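Workshop Tips: Getting a Mixed Bin Ready for the Sorting Arm
Posted 11/09/2018 by Nathalie Cormier

A good many of you wrote in after I mentioned the Gedside sorting service, asking whether it would be worth having for a small shop or a busy kitchen, and what you'd need to do to your bins first. I've had the kit on my bench through a good stretch of work now, so let me tell you what I've learned, along with a few tips that will help you even if you never let a robot near your forks.

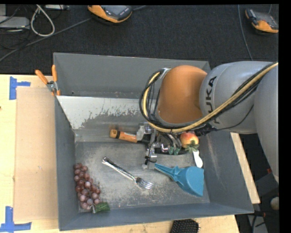
The arm reaching into a gray bin, with a fork, grapes and a blue scoop still on the floor of it.

First, what you get. Gedside doesn't sell you the arm. They bring it, set it up, teach it your bins and leave it with you for the length of the plan, and the starter plan is $493. That covers two visits, one to set up and one to tune things after you've lived with it a little while. If you already have a sturdy table of the right height they knock the price down to $400, and I'd take that offer if I were you, as the stand they supply is perfectly fine but takes up more floor than my old wooden table does.

Now, the tips. Grab a cup of coffee, because I do go on!

Start with a bin that has plain walls and a plain floor. Matte gray is lovely. I tried a shiny white tub at first (it was what I had) and the arm kept hesitating over reflections. Scuffs and scratches don't seem to bother it at all, so that beat-up bin you were going to throw out is probably just right for the job.

Keep the bin from creeping. A bin that slides even a little during the morning will have the arm reaching for places where things used to be. I mark the table with blue painter's tape at the corners, which peels up without a fuss, and I check the bin against the tape whenever I refill it. A spring clamp is another cheap helper, and I wouldn't be without a couple in the drawer.

Spread things out before you start. Give the bin a gentle shake, or push the pile flat with your hand, so there's some bare floor between one thing and the next. One layer is what you want. Six or so large items is a comfortable load for my bin, and when I get greedy and heap it up, the things at the bottom get nudged into the corners and I end up fishing them out myself.

Flatware is the hard part. A fork lying flat on a smooth floor gives the gripper very little to get hold of, and a shiny handle is harder for it again. I put a thin rubber mat under anything flat – the textured sort sold for lining shelves – and that has helped more than any setting on the screen. Knives I leave out altogether. I sort those by hand, and I'd ask you to do the same.

Round fruit rolls. You know this from your own countertop, of course, but it matters more when something is reaching down from overhead. Tuck a peach or an apple in among other things so it has a neighbor to lean on. Grapes are a different story: leave them in the bunch, with the stem turned toward the open part of the bin, and ask for the soft setting. I wouldn't put anything really ripe in there. Pears, never. I learned that with a very nice bag of pears.

Tools with fat handles are a pleasure. Scoops, dustpans, brushes, anything with a good thick grip goes along nicely. Turn the handles so they aren't all crowded against the same wall, and leave a finger's width between the handle and the side of the bin.

Food and tools want separate bins in everyday use, I should say. A mixed load is a fair way to try the arm out on a lot of different shapes, and that's all I'd use one for. Nothing from a mixed load goes to the table in my house until it has been washed.

Tie up your cables and hoses. Gedside leaves things neat at the arm, but what happens on your side of the table is your own affair, and mine was a bird's nest by the end of the first week. Hook-and-loop straps are better than zip ties, as you can undo them when the fellow comes back for the tuning visit. Keep a brush handy too, and sweep the table before each run.

And please keep your hands out while it's moving. Stop it, reach in, step back, start it again. It feels silly for one teaspoon, but make it a habit.

As for the others on offer, Katthorpe has a smaller kit that you put together yourself. It's cheaper, and if you enjoy an afternoon with a hex key you may like it very well, but there's no tuning visit and the manual is hard going. Zarar rents by the day, which would suit a one-time clear-out. I haven't tried the Usmani service, though a reader in a school kitchen was pleased with it, apart from the wait on the phone.

Would I keep mine? For the tool bins, yes, gladly. For the kitchen I'm still making up my mind, and I want to see how it gets on with the softer fruit once I've found a better mat. If you have one you like, do leave me a note with the name of the store.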